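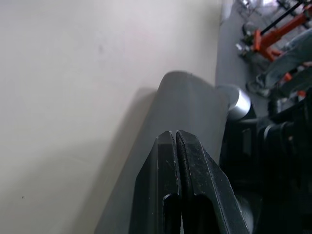

My aunt left me the house on Kurian Street and ten months of unpaid water bills, and the first thing I did was wash plates. I know! There was a roof to worry about, and a man from Womine who kept calling about the boiler, and I stood there with a sponge.

Cadi Harries came over from next door around two to "help," meaning she sat on the step stool and told me stories. She'd known my aunt for years (long enough to fight with her over a hedge, anyway) and she said the plates were the only thing in the place anyone had ever cared about.

"The blue one was hers," Cadi said. "The pink one was for company."

"What company?"

"Well, exactly." 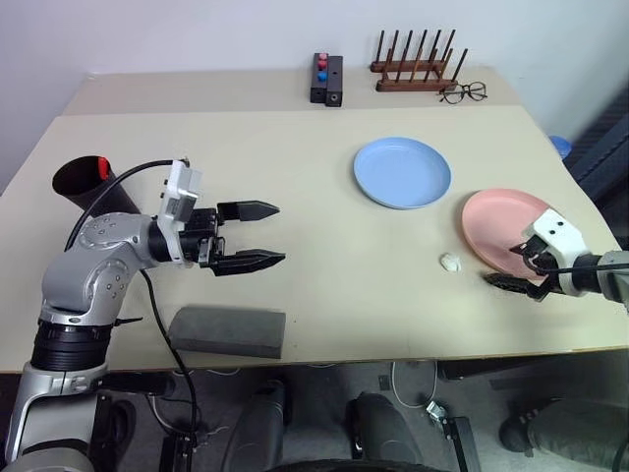

I asked if she'd ever eaten off the pink one herself, and she got very busy with her coat buttons. So yes, then. More than once, I'd guess, hedge or no hedge.

I'd meant to box up everything for the sale in September. I had 96 dollars in the bank and a dealer who'd offered me 171 for the whole kitchen, plates and all. But it was getting dark, and Cadi was still on that stool, and I had half a lemon cake in the car.

"Which one do you want?" I said.

She thought about it for ages. Then she pointed at the blue, and I went out to get the cake.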